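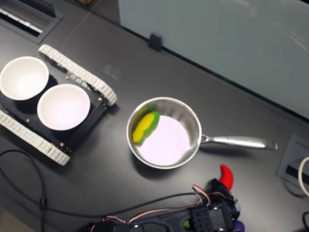 Figure 2. Tabletop with tracked chassis, two white bowls, and a saucepan holding a yellow and green sponge.

Research > Film and Screen > Papers > Remakes and Audience Memory
Abstract | Full text | Figures | References | Cite

4. What viewers carry into a remake

4.1 The Cudalley screenings

We now turn to the part of the study that surprised us most. Section 3 dealt with how critics wrote about remakes of silent and early sound horror, and found that they nearly always began with the older film. We wanted to know if ordinary viewers do the same. To find out, we held screenings at the Cudalley, a single-screen cinema with a loyal horror crowd, and asked people to write down what they remembered, first of the original and then of the new version.

The pair of films was made up of Brandus, a silent feature about a lighthouse keeper who stops casting a shadow, and its recent colour remake, released under the title Semple. We chose them because the remake keeps the story almost whole but changes the pace, the ending and the look of the monster. In all, 89 viewers took part. Of these, 19 had seen Brandus before, most of them more than once, and they were a joy to talk to.

Every viewer filled in a short form before the lights went down and a longer one afterwards. The second form had no tick boxes. We left a blank page and asked for any moment, sound, face or line that had stayed with them, in whatever order it came. Some people filled the page and kept going up the margins! Between them they gave us 360 separate memories, which Kekeli Atinga sorted by hand into moments found in both films, moments found in one only, and moments found in neither.

4.2 Moments found in neither film

The third group is where things get exciting. A good many viewers described a scene in which the keeper's wife climbs the stairs with a candle and finds the lamp room empty. They gave it colour, music and camera movement. One viewer wrote that it was "the best thing in the old one, and they were right to keep it." There is no such scene in Brandus, and none in Semple either. The wife never goes higher than the kitchen.

Where did it come from? Our best guess is the poster. Artwork for the first release shows a woman on a staircase, and it has been reprinted on book covers and festival programs ever since. Viewers who already knew the poster seem to have built a scene around it, then credited that scene to whichever film they liked more. Fondard's model of borrowed memory, set out in Section 2, predicts that a still picture can fill a gap in a story, but it treats this as a weak effect that fades once the film has been watched. In our forms the staircase was as vivid after the screening as before it, and several people defended it with real heat when we spoke to them in the foyer.

4.3 The monster's face

Answers about the monster were more divided. In Brandus the creature is played under heavy greasepaint and hardly moves. In Semple it is quick, wet-looking and seen mostly from behind. Viewers new to both films wrote more about the movement of the second monster, as we expected. Those who knew the original wrote about stillness - and they wrote about it even when describing the remake, where the creature is never still for long. It is as if the older performance was playing underneath the newer one.

We find this a wonderful result. Remakes are often talked about as replacements, with one version pushing the other off the shelf. The forms suggest something much friendlier, with both versions running together in the viewer's head and trading parts. A slow scare in one film gets sharper because of a fast scare in the other, and a face hidden in the remake is filled in with one from decades earlier.

4.4 Limits

The Cudalley crowd is keen and well read in horror, and we would love to see the same forms handed out at a suburban multiplex. The order of screening was also fixed, with the older film always shown first. A second run, with the order reversed, is planned for August. Viewers who left before the discussion were not followed up, so their pages are counted in 4.1 but left out of the foyer comments used in 4.2.

Section 5 takes up the question of endings, where the two films part ways and where our viewers argued most.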